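Two-arm kit from Gilemano, after the trial

Posted 09/05/2024

I had the Gilemano two-arm kit in the house in Breltville for most of January, on the trial plan, and a few people asked me to write down what I thought before they put money into one. I am not a reviewer. I have done small automation jobs for a long time, mostly feeders and packing lines, and I wanted to know if a pair of arms at this price could do anything useful around soft things. Beds, laundry, that sort of work.

The price first. The kit is 1,385 on the trial plan, and if you keep it they take that off the full cost. The version without the wrist cameras is 1,089. I would not buy that one. I tried running with only the head camera for an evening and the arms were poor at anything smaller than a pillow.

What comes in the crates: two arms, two grippers, the head camera, the wrist cameras, a controller box, power supply and a bag of cables. The Urrego software is a download. The manual is 187 pages and the part you need on the first day is near the back, under calibration. Read that before you bolt anything down. I didn't, and had to take one arm off again.

Setup took me two evenings. The base wants to be heavy. I used a steel bench frame from a supplier in Prasthorpe and it has not moved. Get the two arms level with each other or the software will complain every time it starts. Cable length is fine for a bench but short for anything wider, and I would route the cables before the first run. They hang off the grippers and loop back down the arms, and they can catch on bedding.
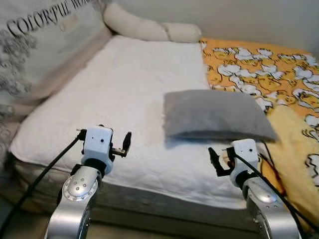 The reach is better than I expected from the spec sheet. On a single bed I could cover the near half of the mattress with both arms and a bit past the middle with either one. Pillows are easy. The gripper does not pinch hard enough to mark the cover at the default setting, and I left it at the default. Blankets are slower. The arm will take a corner and pull it, but it has no good way of knowing when the blanket is flat, so you end up telling it to stop.

Speed is adjustable from the Urrego panel. I kept it at half. At full speed the arms are quick enough that I did not like having my hands nearby, and the stop button on the controller box is small and on the wrong side for me. They should sell a foot pedal. I asked, and they said one is planned.

The job I spent the most time on was picking up light plastic bottles from a mattress. It sounds simple but the surface gives way when a finger presses down next to the bottle, and a light bottle rolls. On a hard table the kit did this well out of the box. On padding I had to retrain it. 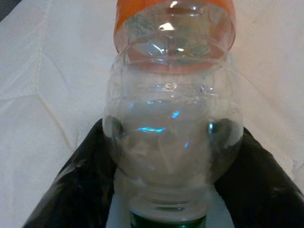 Retraining means moving the arms through the job yourself while it records, then letting the software work on it overnight. You need a decent computer for this. Mine has 32 GB of memory and managed, though I could not use it for anything else while it ran. After the second round the grasp was steady enough that I stopped standing over it.

Clear plastic is still the weak spot. The wrist cameras have trouble finding the edges of a see-through bottle against white cloth, and a colored cap or label helps a lot. Lighting matters too. With the lamp on it was noticeably better than with just the window.
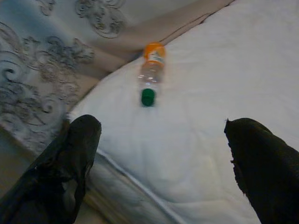

The other thing that helped was slowing down the approach. There is a setting called final distance, and it controls where the arm drops to its lowest speed. The default is too short for soft surfaces. I roughly doubled it and got fewer bottles knocked away. It costs you a little time on each pick and I think it is worth it.

Support was good. I wrote twice and had a proper answer by the next day both times, once with a corrected file attached. The arms ran warm after a long session but never shut down. One gripper developed a slight click that I could not trace - it did not affect the work, and I told them about it when the trial ended.

Would I keep it? I sent it back. For a workshop or a school that wants to learn on real hardware I think the price is fair. For my own use I need something that handles blankets without me watching, and this kit is not there yet. If they bring out the longer cables and the pedal I would try it again.

Last updated: 09/05/2024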